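책상을 비우고 나서 생긴 일

지난 호에 '요즘 집에서 일이 손에 안 잡힌다'고 한 줄 투덜거렸더니 답장이 꽤 왔어요. 저만 그런 게 아니었더라고요. 그래서 이번 호는 아예 그 얘기로 채우려고 합니다. 번역 이야기를 기다리신 분들께는 미안해요. 체코어 관용구 편은 다음 호로 밀렸습니다.

사정은 이렇습니다. 저는 8년째 부엌 식탁에서 일해 왔어요. 원래는 작은방에 책상이 있었는데, 그 책상이 언제부턴가 책과 영수증과 겨울 모자를 올려두는 곳이 되어버려서 노트북을 들고 슬금슬금 부엌으로 나온 거죠. 처음에는 좋았어요! 햇빛도 들고, 커피도 가깝고, 냉장고도 가깝고(이게 문제였지만). 그런데 밥때가 되면 일거리를 전부 치워야 하고, 먹고 나면 다시 펼쳐야 하고, 그러다 보면 교정지 귀퉁이에 된장국 자국이 생깁니다. 출판사에 보낼 교정지에 된장국이라니. 편집자 마르첼라 돌레잘 씨가 스캔본을 받고 "이 갈색 동그라미는 수정 표시인가요?" 하고 물었을 때 얼굴이 얼마나 화끈거렸는지 몰라요.

그게 지난 12월이었어요. 그날 저녁에 바로 결심을 했으면 멋있었을 텐데, 봄이 다 가도록 저는 여전히 부엌에 있었습니다. 결심이라는 게 그렇잖아요. 교정지를 비닐 파일에 넣는 정도로 타협을 보고, 그 비닐 파일 위에 또 뭘 흘리고.

결국 움직이게 된 건 마감 때문이에요. 590쪽짜리 소설이 한 권 들어왔거든요. 원서만 해도 벽돌인데 거기에 사전, 메모 노트, 출력한 초고까지 펼쳐놓으려니 식탁으로는 어림도 없더라고요. 첫 주에는 의자 위에도 놓고 바닥에도 놓고 하면서 버텼어요. 그런데 어느 날 보니 제가 3장 출력물을 깔고 앉아서 3장 출력물을 찾고 있는 거예요. 한참을요. 그래서 그날로 원고를 덮고 작은방 문을 열었습니다.

작은방 책상에서 나온 것들을 일부만 적어볼게요. 작년 달력, 재작년 달력, 다 쓴 건전지가 든 지퍼백, 누구 것인지 모를 안경집, 외국 도서전에서 받은 에코백 속의 에코백, 그리고 그렇게 찾아 헤매던 여권 사본. 제일 밑바닥에는 올가 바르토시 선생님이 보내주신 엽서가 있었어요. 답장을 못 한 엽서요. 읽다가 바닥에 주저앉아서 한 시간을 보냈습니다. 정리하다가 옛날 편지를 읽기 시작하면 그날 정리는 끝난 거라는데, 정말 그랬어요. 첫날은 그걸로 끝.

둘째 날부터는 요령이 조금 생겼습니다. 읽을 것과 버릴 것을 나누지 않고, 일단 책상 위의 모든 것을 거실 바닥으로 옮겼어요. 분류도 하지 않고, 감상에 젖지도 않고, 그냥 퍼 나르는 거예요. 다 옮기고 걸레질을 한 번 하고 나니까 세상에, 책상에 상판이 있더라고요! 나뭇결이 있고 모서리에 긁힌 자국이 있는, 제가 이사 오던 해에 좋다고 산 바로 그 상판이요. 거실은 난장판이 됐지만요.

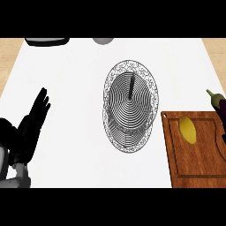

자료 이미지: 컴퓨터 렌더링

여기서부터가 진짜 하고 싶은 얘기예요. 비우는 건 이틀이면 되는데, 뭘 다시 올릴지 정하는 데에는 2주가 걸렸습니다.

처음에는 욕심을 부려서 정말 노트북 하나만 놓고 일했어요. 잡지에 나오는 집처럼요. 그랬더니 연필 가지러 일어나고, 사전 가지러 일어나고, 물 가지러 일어나고, 일어난 김에 빨래를 개고. 오전에 두 쪽을 겨우 했습니다. 텅 빈 책상은 보기에는 시원한데 저 같은 사람한테는 너무 친절하지 않더라고요.

그래서 방법을 바꿨어요. 친구 안스 판헤커가 예전에 알려준 건데, 안스는 제본을 하는 사람이라 작업대에 대해서는 저보다 백 배쯤 까다롭습니다. 안스 말로는 물건을 미리 배치하지 말고, 필요해서 가지러 간 것만 책상에 남기래요. 그리고 하루가 끝날 때 오늘 한 번도 손대지 않은 것은 방 밖으로 내보내고요. 듣기에는 쉬운데 해보면 은근히 가슴이 아픕니다. 저는 예쁜 유리 문진을 사흘 연속 내보냈다가 사흘 연속 몰래 들여왔어요. 나흘째에 포기하고 창틀에 놔줬습니다. 창틀은 책상이 아니니까요, 그렇죠?

2주 뒤에 살아남은 것은 이렇습니다. 노트북, 독서대, 연필 몇 자루와 지우개, 체코어 사전 한 권(두꺼운 쪽), 탁상 조명, 그리고 물컵. 의외로 탈락한 것은 프린터예요. 그렇게 큰 걸 책상 위에 모셔놓고 하루에 한 번도 안 쓰고 있었더라고요. 지금은 복도 선반으로 갔고, 출력할 일이 있으면 모아서 저녁에 한꺼번에 합니다. 종이도 덜 써요. 더 의외였던 건 메모지예요. 노란 메모지를 모니터 둘레에 해바라기처럼 붙여놓고 살았는데, 며칠 동안 들여다보니 제가 그걸 전혀 읽지 않더라고요. 심지어 한 장에는 "이거 꼭 물어볼 것!!"이라고만 적혀 있었습니다. 누구에게 뭘 물어보려고 했던 걸까요. 지금도 몰라요.

원고는 어떻게 됐냐면요, 지금 355쪽을 지나고 있습니다. 속도가 확 빨라졌다고 자랑하고 싶지만 그 정도는 아니에요. 다만 아침에 일을 시작하기까지 걸리는 시간이 줄었어요. 예전에는 식탁을 닦고, 노트북을 가져오고, 충전기를 찾고, 충전기가 작은방에 있다는 걸 기억해내고... 이 과정에서 벌써 오전의 기운을 반은 써버렸거든요. 요즘은 앉으면 어제 펼쳐둔 쪽이 그대로 펼쳐져 있습니다. 사전도 어제 찾던 단어에서 멈춰 있고요. 이게 이렇게 좋은 건지 왜 몰랐을까요!

밥도 맛있어졌어요. 과장이 아니고, 식탁에서 일거리가 사라지니까 밥을 먹을 때 밥만 먹게 되더라고요. 남편은 8년 만에 식탁에 과일 그릇을 놓을 수 있게 됐다며 복숭아를 잔뜩 사 왔습니다. 그리고 그 과일 그릇 옆에 자기 공구 상자를 슬쩍 올려뒀어요. 제가 보고 있습니다.

답장으로 보내주신 이야기도 몇 개 나눌게요.

리오넬 에르비외 님은 서서 일하는 책상으로 바꾸셨대요. 본인 표현으로는 "허리는 좋아졌는데 발바닥이 항의를 시작했다"고요. 지금은 오전에 서고 오후에 앉는데, 바꾸는 시간을 알람으로 정해두니까 점심시간도 덩달아 규칙적이 되었다고 하십니다. 저도 혹해서 줄자를 들고 방을 재봤어요. 아직은 참고 있습니다.

슈테파니아 드보르자체크 님은 폭이 900밀리미터밖에 안 되는 책상을 쓰신다고 해요. 일부러 작은 걸 고르셨대요. 넓으면 넓은 만큼 쌓게 되는 사람이라 아예 쌓을 자리를 없애신 거죠. 그 대신 옆에 바퀴 달린 수레를 두고, 일이 바뀔 때마다 수레를 통째로 바꾼다고 하셨어요. 그림 그리는 수레, 세금 내는 수레. 세금 내는 수레는 평소에 옷장에 넣어둔다는 대목에서 한참 웃었습니다.

이름을 밝히지 말아 달라고 하신 한 분은 도서관으로 나가신대요. 집에서는 뭘 어떻게 해도 안 되더라고, 그냥 인정하고 나니 마음이 편하다고 쓰셨어요. 이 편지가 저는 참 좋았습니다. 사실 저도 퇴고할 때는 도서관에 가거든요. 옆자리에서 누가 열심히 공부하고 있으면 괜히 저도 등을 펴고 쉼표를 고치게 돼요.

그리고 여러 분이 똑같이 물어보신 것이 있어서 답을 드려요. "거실 바닥으로 옮긴 짐은 어떻게 됐나요?" 네... 상자 몇 개에 담겨서 아직 거실 구석에 있습니다. 처음에는 주말에 하나씩 열어서 정리할 계획이었는데, 첫 상자에서 재작년 달력을 꺼내 넘겨보다가 또 하루가 갔어요. 달력 칸마다 적어둔 약속이 그렇게 재미있더라고요. 치과, 치과, 송별회, 또 치과. 두 번째 상자는 조금 더 매정하게 열어보겠습니다. 여름이 가기 전에요.

올가 선생님께는 답장을 보냈어요. 늦어서 죄송하다는 말로 시작했다가 사과만 한 장을 채우게 될 것 같아서 새 종이에 다시 썼습니다. 텃밭은 여전한지, 그때 말씀하신 자두나무는 살았는지 여쭤봤어요. 새 책상, 아니 원래 책상에서 처음으로 쓴 편지입니다. 우표를 붙이려고 보니 우표가 거실 상자 중 하나에 들어 있어서 결국 우체국까지 걸어갔다 왔지만요. 더웠어요!

혹시 이번 여름에 책상을 한번 비워보실 분은 7월 23일까지 답장으로 알려주세요. 다 같이 하루를 정해서 비우고, 그날 저녁에 '제일 밑바닥에서 나온 것'을 서로 알려주면 재미있을 것 같아요. 사진은 없어도 되고 한 줄이면 충분합니다. 모인 이야기는 다음 호 끝에 실을게요. 이름을 빼고 싶으신 분은 빼달라고 꼭 적어주시고요.

다음 호에는 미뤄둔 체코어 관용구 이야기를 들고 오겠습니다. '완두콩을 벽에 던진다'는 표현부터 시작할 거예요. 그때까지 다들 물 많이 드시고, 교정지 옆에서는 국 드시지 마세요.

최근 글
- 사전은 왜 두꺼운 쪽이 남는가
- 여행지에서 번역하기: 테트홀름에서 보낸 일주일
- 독자 편지 모음, 겨울 편
- 프로하스카 서점의 183번 서가
- 커피를 줄여보려던 시도에 대하여
- 드롤토우행 기차에서 읽은 책들
- 마감 전날의 식단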